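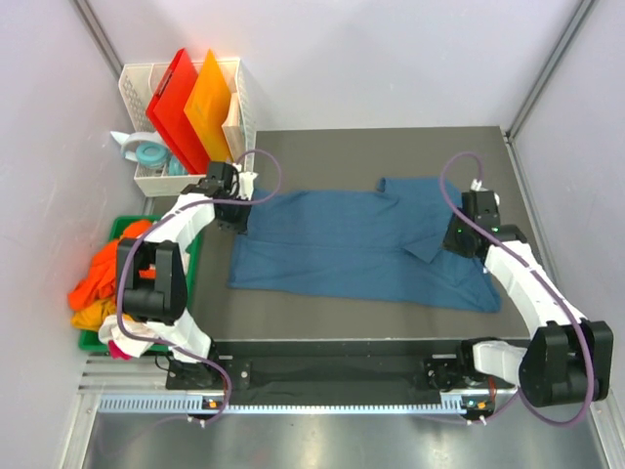
Skilden Liven is a budget review program for city and county finance offices. It reads the draft budget, the revenue estimates and the results of past years, and puts them together in one view. A draft lies open in this view like the blue cloth on the dark gray table, and a long crease in the numbers is easy to find with the eye. The user can then open the line and read from which estimate it comes.

Revenue forecasts
Liven compares each tax and fee with its own history and marks the estimates which look too high. The limit for a mark is set by your office. You can keep two forecasts next to each other, one careful and one more hopeful — the spending side is calculated again for both.

Amendments
Every change to the draft is saved with the date, the department and a short note. Older versions stay open for reading, also after the final vote.
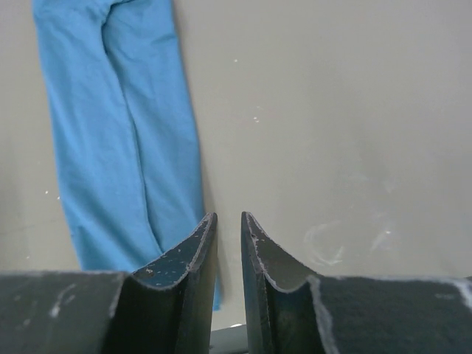

Blue cloth, folded lengthwise into a long strip.

What is included
License for one office, up to 40 users
21 ready report forms
Import from spreadsheets and from Caruso ledger files
Online training, 2 sessions
Support by email and telephone from our office in Ostville

Not included
Payroll planning is a separate module. Offices with more than 100 departments need the large edition, please ask us for a price before you order.

Delivery
Access is opened after we receive the signed order form. Orders for the new budget year are accepted during December.

Page updated: December 7, 2025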